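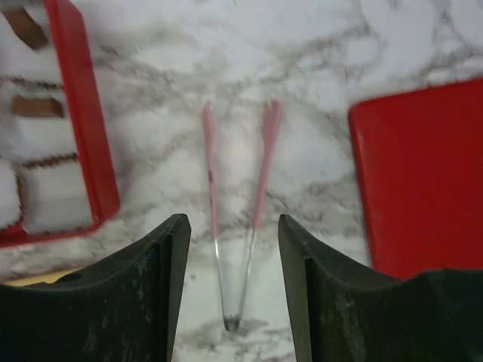

Operators at the Skundwood site asked whether scuffed fingers have to be replaced at once, and whether the tongs test could be left until after the change.

6. Finger Inspection, Culon Gripper

1. Stop the arm and open the gripper fully.
2. Wipe both fingers with a dry cloth. Pale scuff marks alone are acceptable.
3. Replace the fingers as a pair if either tip is chipped or bent.
4. Lay the test tongs flat between the fingers and run program 200.

Caution: Keep hands clear while the program runs.

Note: Repeat every 100 hours. If code 555 appears, contact Vistero service.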